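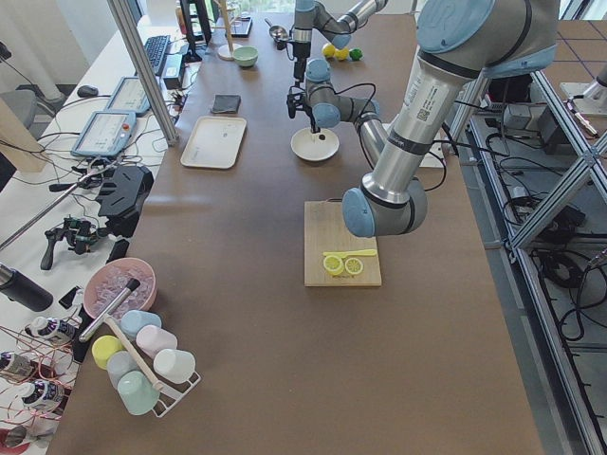 Dostell
Aug 15, 2019

We're collecting examples for the drinks task at Istitz this week. The target is 3000 runs by February. Each one is a person driving the two arms from start to finish, with every joint position and camera view saved.

A run takes longer than people expect. Resetting the table takes longer still. On a good day we keep 12 an hour.

We move things between runs on purpose. Same cups, same bowl, different spots. If the lemons always sit in one place, the model learns the place and ignores the lemons.
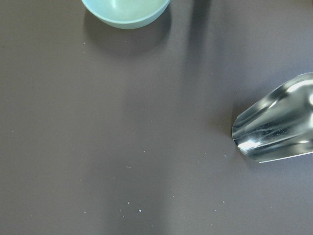 1 min read · thread, 6 posts

The wrist view matters most for the scoop. Polished steel throws back whatever light is in the room, so we record with the blinds up and with them down.

Crumbs stay in. We used to wipe the table before each run and the model did badly on a table with bits on it.

Bad runs get a tag and go in their own folder. The Vilutach loader skips them for training, but we still want them for the failure checker. First batch of 20 goes to the Obradović lab tomorrow.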